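Re-papering a work table and re-taping the grid without it going crooked

Hashini Saha
Posted 2025-08-05

Hi all, first time posting on Skevero so be gentle! I look after the big table in our workroom and the cover on it needs replacing soon. It's brown kraft paper with blue tape run both ways to make squares, and we put dishes and small bits in the squares so everyone agrees on where things go.

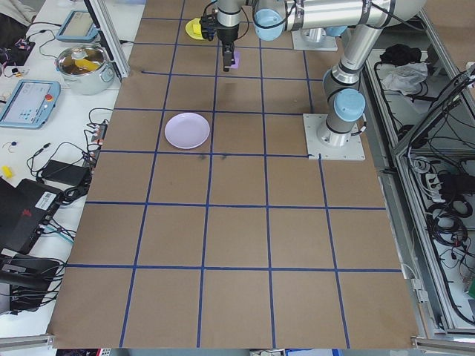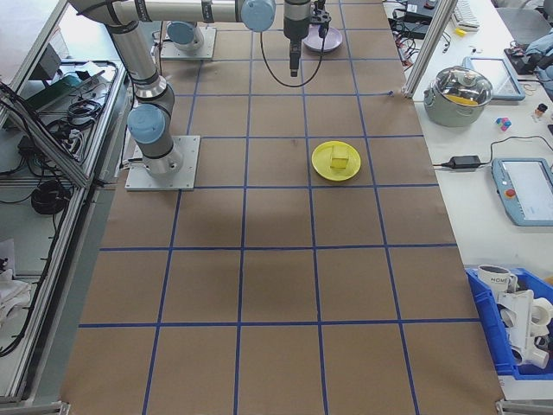
Brown paper and blue tape in both photos. The smudges I'm complaining about are in the first one, just below the lavender plate.

So, my troubles. The paper has picked up some small dark marks near the middle and I've tried rubbing at them with a damp cloth, which was dumb, it just fuzzed up the surface. I don't know if there's any way of getting marks out of kraft paper or if I should stop trying and change the whole sheet.

Then there's the tape. I did the last grid by myself, starting at one corner and measuring each line from the line before it, and by the time I got to the far end my squares were not very square. You can't tell standing at the front, but put a plate down at the back and it's obviously nearer one line than the other, and it bugs me every single time. It also took me an entire afternoon and my knees have not forgiven me.

And the awkward part: there are square metal mounting plates bolted down on top of the paper, so I can't just whip the old sheet off and lay a new one like a tablecloth. Unbolting them means getting two other people involved and then setting everything up again, and I'd love to not do that over a few smudges. Can you patch kraft paper so it doesn't look terrible? Has anyone cut a sheet to fit around things that are bolted down?

What I've got: most of a roll of Flonon kraft paper, 30 inches wide (so it takes more than one strip to do the table), a few rolls of Pidis tape in blue, a long metal ruler, scissors that have seen better days. I can buy stuff if it's cheap. Thank you!!

Igor Tokarz

just get a vinyl cutting mat, they come with the squares printed on. wipes clean. done

Hashini Saha

Thanks Igor, I did look at those! The ones I found were either too small or the lines were way too close together, and the shiny ones glare like crazy under our lights. Everyone here likes the plain brown. I'd rather stay with paper if I can make it behave.

Igor Tokarz

fair enough. they do glare

Bożena Krajewska

Oh I have so many feelings about kraft paper, sorry in advance for the length. I papered the packing tables at a mail-order ceramics place for years, and I still do my own craft table the same way.

Marks first. If it's a scuff or pencil, a soft white eraser will take a lot of it off, going very lightly in one direction. If it's grease or ink, leave it, it has gone into the fibers and it isn't coming back out. And yes, no water! Water raises the fuzz and then the fuzz catches more dirt, so the clean spot ends up as the dirtiest spot on the table in a couple of weeks (ask me how I know).

You can patch, and it looks fine if you let the tape lines do the hiding. Don't cut out a little piece around the stain. Take out one whole square, or a couple if the stain crosses a line, and put the cuts right where the tape runs:

Peel the tape off all four sides of the square, going a little past each corner. Pull it back low and slow, almost flat against itself. If you yank it upward it'll bring a layer of the brown with it.

Lay a new piece of paper over the top, bigger than the square, and hold it down with a few bits of tape well away from where you'll cut.

Now cut through both layers at once with a fresh blade along a metal ruler, right down the middle of where the tape was. Use only as much pressure as it takes, you don't want to score the table. Lift out the old square, drop in the new one, and the edges match exactly since they were cut together. Wallpaper people do it this way.

A couple of strips of thin double-sided tape underneath, then new blue tape over the seams. The new square will be a touch brighter than the rest for a while. It bothers you for a week and then you stop seeing it.

Please get new blades for this. Your old scissors are fine for cutting the roll to length but they'll chew up a seam.

If you do decide on a full change, let the paper relax before you tape anything. Coming off the roll it wants to curl, and if you tape the grid on while it's still curling, you get those long soft bubbles between the lines. I cut my lengths, lay them out curl side down with something heavy on each end, and go have lunch. 30 minutes is enough in a dry room, longer if it's muggy. We had a horrible sticky August one year and I ended up leaving it overnight.

Since your roll is narrower than the table, plan where the strips meet. Put that seam under one of your long tape lines! Work out your line spacing first and trim the strips to suit, and then the seam disappears and gets held down for free.

Thirumalai Nadar

Agree with Bożena on the double cut, I'll take the crooked squares and the bolted plates.

Your squares drifted because you measured line to line. If every gap is off by the thickness of a pencil mark, all of it adds up in the same direction and you find it at the far end. Measure every line from the same edge instead. Hook a tape measure on one end of the table, leave it there, and mark every line position off that one pull. Do the same along the opposite edge, from the same end. Then join the marks.

Before you trust the edge, check the table. Measure corner to corner both ways, and if the two diagonals match, it's square and you can work off it. If they don't, pick one long side, call that side straight, and take everything from there. On your table I'd use the front, where the paper finishes at the metal rail. Rails are usually straighter than tabletops.

For joining the marks I don't use a ruler at all on a big table, I use string. One person at each side, pull it tight over the two marks, lay the tape along it. You really want a second person. If you can't get one, anchor the end of the tape roll on the far mark, walk it back with the tape in the air, pull it snug (snug, don't stretch it, stretched tape shrinks back later and lifts at the ends), line it up over the near mark and lower it all in one go. It feels scary and it works a lot better than pressing it down inch by inch, which gives you a wavy line every time. I haven't used the Pidis tape but anything that's easy to reposition will do. Rub it down only once you're happy, with a folded cloth.

Do all the lines in one direction first, check them, then do the crossing ones.

Now the bolted plates. No need to take them off. Leave the old paper under them. Run your blade around the outside of each plate, tight to the metal, and lift the rest of the old sheet away. What's pinned underneath stays pinned and you never disturb the bolts. Then for the new sheet, make a template: lay scrap paper against the plate, run a fingernail around the edge so you get a crease, cut on the crease, try it. Adjust the scrap until it fits and trace it onto the good sheet. You'll also need one straight slit from the cutout to the nearest edge of the sheet so it can go around the base. Line the slit up with a tape line if you can, same trick as Bożena's seam. If it won't line up, tape the slit from the back with clear tape before you settle the sheet.

Leave yourself a hair of gap around the metal. If the paper is jammed up against it, it'll ripple the first time the weather changes.

One last thing, write your spacing down somewhere. I put mine in marker on the underside of the table. Two years later I was very pleased with myself.

Hashini Saha

This is so much better than I hoped for, thank you both! Measuring everything off one end makes total sense and I feel a bit silly now. I'm going to try the white eraser tonight and if that does nothing I'll patch the one bad square, it's only small marks after all.

Bożena, quick one, does the double-sided tape underneath ever show through as a lump?

Bożena Krajewska

Not if you get the thin stuff, the foam kind definitely will. Keep it a finger's width in from the cut so it doesn't sit right under the blue tape. And do a practice patch on the side first if you've got scrap, the first one always comes out a bit wonky!

Thirumalai Nadar

Seconding the practice patch.

Mieczysław Kurek

Where do you all buy your paper? I need a wide roll for my sewing table and everything near me is the skinny kind for parcels.

Bożena Krajewska

Try a restaurant or packing supply place. I got a 1,000 foot roll from one and I think my grandchildren will inherit it. Check how you'll get it home first, they're heavy and awkward to carry.

Contact us | Terms | © 2025 Skevero Community Help | Back to top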